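Gripper trials hit the halfway mark, and the simple fingers are winning

26 May 2022

The hand-held gripper comparison has passed its midpoint, and we have numbers to share! Chi-keung Chien and the rest of the test crew have now logged 911 pick attempts with the two finger sets we picked in the spring, on the way to a planned total of up to 4,000 before the summer break.

A quick refresher for anyone who missed the first item. We are comparing two kinds of fingers for the hand-held grippers, known in the lab by their nicknames. Jin is the blocky one, stiff and flat on the inside. Fedik is slimmer and has more give at the tip. The same operators use both, on the same white work surface, with the same set of small things to pick up, turn and put down again. Everything gets recorded from the gripper itself and from head height, so we can look at each grasp from close up and from above.

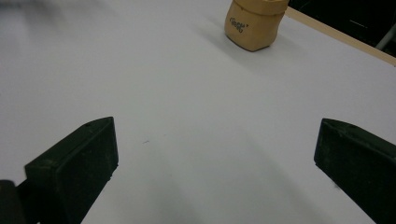
Of the 911 attempts so far, 498 were done with Jin and the rest with Fedik. Going in, most of us had our money on Fedik. Softer tips should be kinder to odd shapes, and on bags and pouches they are. But Jin has been the steadier of the two on nearly everything else, and operators say they trust it sooner. Chi-keung puts that down to the flat faces. "You know where the contact is going to be," he says. "With Fedik I keep looking for it, and by then I've slowed down."

The biggest surprise has been the controller. We began with our old Wullosura board, which did the job but lagged a little when both hands were moving at once. Swapping in the Gredodora board made a difference you could feel in the first session – the recorded finger opening now lines up with the video, and the cleanup step that used to eat whole afternoons is down to a short check before we go home. We reran the early two-handed sessions on the new board so that the comparison stays fair.

Two-handed work is where we will spend most of our time from here on. Holding an object still with one hand while the other repositions it sounds easy until you try it with grippers on both arms! The cables want to go everywhere, the weight sits further forward than your wrist expects, and anything rounded likes to roll. We have been getting better at it week by week, and the latest sessions are a pleasure to watch.

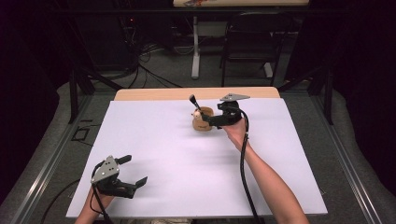 Handheld Manipulation Group – News

Next on the list is the camera question. Right now the wide lens sees both fingers and plenty of table, but small print on an object is hard to read until you are almost touching it. A narrower lens would help with that and would cost us some of the view to the sides. We plan to try it in June with Jin only, then decide whether Fedik needs the same run.

Anyone in the building who would like a turn with the grippers is welcome to sign up with Chi-keung. Sessions are short, and no experience is needed.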